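Draft 2, handed in 28 Jun 2025. Reference list still to be tidied.

# Seats people will stay in: furniture reuse at the Pemden common room

## Why we picked this

Our module asked for a report on waste in shared buildings. Most groups did food or paper. We did sofas. Halls and common rooms get through a lot of seating and it goes in the skip far sooner than it needs to, mostly over stains, sagging, a broken leg. Things that can be fixed in an afternoon if anyone has the bits.

Question we set ourselves: is it cheaper to repair and re-cover the seating at Pemden than to replace it, and would students put up with second hand?

## Background

Foam goes first. A seat cushion gets sat on in the same spot every day and the middle flattens, while the edges stay firm. After that the cover looks baggy even when there is nothing wrong with the cloth. Springs or webbing come next, then the frame joints. Cover fabric often outlasts all of it, though it is what people complain about.

Woven covers are a mixed bag. A coarse weave with several shades in it hides marks well, plain pale cloth shows everything. On the other hand a coarse weave snags and holds crumbs, and once a thread pulls it is hard to put back neatly.

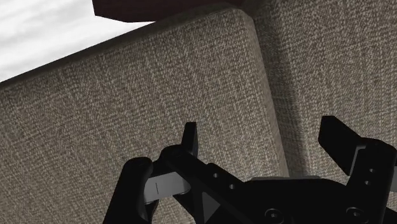
The other big thing is the fire label. We did not know this when we started and lost nearly two weeks to it. Reuse shops normally wont take a sofa with no label, and halls aren't keen either. So people cut the label off because it itches or sticks out, and the sofa is then hard to pass on. Should be the first thing in any advice sheet.

## What we did

- Survey on paper, left by the kettle in the common room. 42 forms back.
- Walked round the building and wrote down the state of every seat (form in Appendix A)
- Prices from two suppliers: Jeko for new seating, Fovusano for foam and cover cloth by the metre
- A visit to the Montoya reuse store in November to see what comes in and what goes out

We meant to do interviews as well. Ran out of time.

## Results

### Survey

Main message: comfort first, looks a long way behind. Most people said they'd be fine with a second hand sofa if it was clean and didn't sag. Smell came up again and again in the comments box, more than stains. One person wrote just "no more beanbags".

13 people said they would help with a repair day. More than expected, but saying it on a form is easy and we'd want to see them turn up.

A few forms asked for single chairs instead of sofas. Reason given was that a sofa for three only ever gets two people on it, one at each end, bags in the middle. We saw the same on our walk round. Not something we had thought to ask about so there's no proper data on it.

### Cost

Jeko quote for replacing the worst seating came to £800 before delivery. Foam and cloth from Fovusano was well under that even with extra allowed for mistakes, but it leaves out labour, and labour is the whole problem really. If students do it free, repair wins easily. If the hall has to pay an upholsterer by the hour it gets close, and for the oldest pieces new is probably cheaper.

Delivery charges for foam were a suprise. It's light but bulky so you pay for the space. Ordering it all at once makes sense.

### Reuse store

Big sofas are slow to shift at Montoya. They take up floor and most buyers can't get one up the stairs. Two-seaters go quickly. Staff told us neutral colours move faster, and that loose cushion covers with zips are a selling point as they can come off for washing.

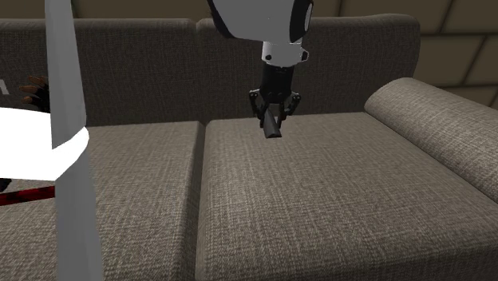
*Fig. 2: Fabric sofa against a brown block wall.*

## Problems

Survey only reached people who use the common room. Anyone who avoids it because the seats are bad never saw the form, which is a pretty big hole.

State-of-seat scores were done by different people on different days and we didn't agree beforehand what "worn" meant. Some got re-done, not all.

## What we'd recommend

1. Keep the labels on. Tell everyone.
2. Replace foam before touching covers.
3. Trial one repair day with one sofa, then decide on the rest.
4. Buy two-seaters when something does have to be replaced

## Still to do

Appendix B (price table) needs the VAT adding. Check the Montoya opening times before we quote them. Word count.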